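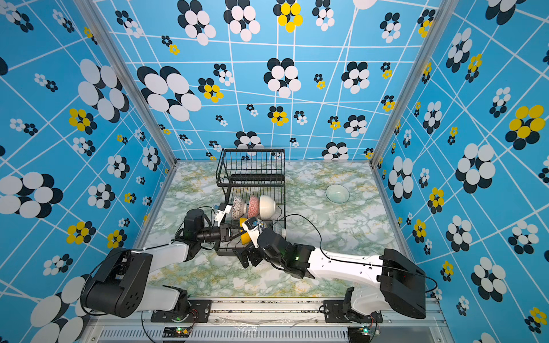
Stillbridge opens two-arm test cell to outside gripper makers

Stillbridge will accept grippers and wrist cameras from other manufacturers for comparison in its two-arm workcell, starting in September. The first round covers 16 finger and camera combinations, all tried on the same job: handling bowls and plates at a wire dish rack.

Each combination gets 500 attempts. The arms, the controller settings and the set of dishes stay the same for the whole round, and only the parts under test are changed.

"Customers ask us which gripper to buy, and until now we had to answer from data sheets," said Romana Krajčí, head of testing at Stillbridge. "Dishes are a hard case. Rims are thin, glazes are slick, and clear glass gives most cameras trouble."

The dish set mixes plain and patterned pieces with a clear glass bowl. The cell walls carry a bold printed pattern - blue with white lines and flower shapes - so camera results come from a busy background. 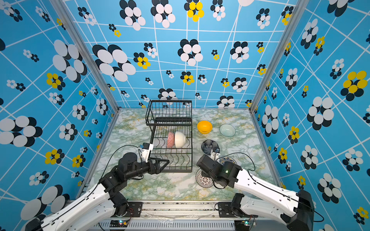

How to take part

Makers can send up to two sets of fingers per model, with mounting drawings. Natine, which supplies controllers to Stillbridge, will check fit and wiring before a part goes into the cell. Fitting and calibration take 8 hours per combination.

Results will be shared with each maker first and then published in full, including failed grasps. Requests should go to Declan Sheehan, test coordinator, at the Stillbridge office.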